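Notes for session 4, the one on salt. I've typed these up from my scribbles, so they wander the way I do when I talk.

Last time we left off with the bread that didn't rise, and a few of you asked whether too much salt could have done it. Yes, it could! Salt pulls water toward itself, and yeast needs that water. A normal loaf has 2 percent salt by weight of flour. So if you weigh out 700 grams of flour, you want 14 grams of salt. Go to double that and your dough will sulk in the bowl for hours (I did this in my first apartment and blamed the oven).

Please weigh it. I know I go on about this, but a spoonful of fine table salt and a spoonful of flaky salt are very different amounts of salt. The flakes stack up with air between them, so the spoon looks full and holds a lot less. If a recipe says "one teaspoon" and doesn't say which kind, I start with less and taste.

## Why it makes things taste like more

We have a taste for salt itself, sure, but the part I find fun is what it does to everything else. A small pinch knocks back bitterness. Try it on grapefruit, or in a cup of coffee that sat too long. Once the bitter part goes quiet you notice the sweet part that was there the whole time. Eun-seong Yeo brought in tonic water for the class in January and we split it into two cups, pinch in one, nothing in the other. Half the room thought somebody had added sugar.
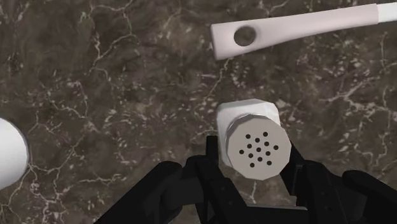

When you salt matters as much as how much. Onions salted at the start of cooking give up their water early and go soft. Salt them at the end and you get more bite. With meat, the awkward stretch comes shortly after salting: the surface gets damp and the pan has to boil that off before anything browns. So either salt right before it goes in, or do it the night before and leave it uncovered in the fridge. I'm a night-before person, mostly out of laziness.

Beans! Somebody always brings up beans. The old rule says salt keeps them tough, and my grandmother would have fought you over it. I soak mine in salted water and the skins come out softer and split less. Acid is what slows them down, so hold the tomatoes until they're tender.

## If you've overdone it

The potato trick doesn't do much. A potato soaks up salty liquid, and the liquid left in the pot is just as salty as before. What works is more of everything else: water, unsalted stock, another can of beans. A squeeze of lemon can distract you from a dish that's slightly over, but it won't rescue a bad one.

## For next time

- Make plain rice twice, once with salt in the water and once with salt stirred in after. Use 200 grams of dry rice each time and the same weight of salt.
- Write down what you taste before you talk to anyone about it.
- Read the pickling handout up to the part on brine strength. We'll do cabbage, so bring a jar with a lid.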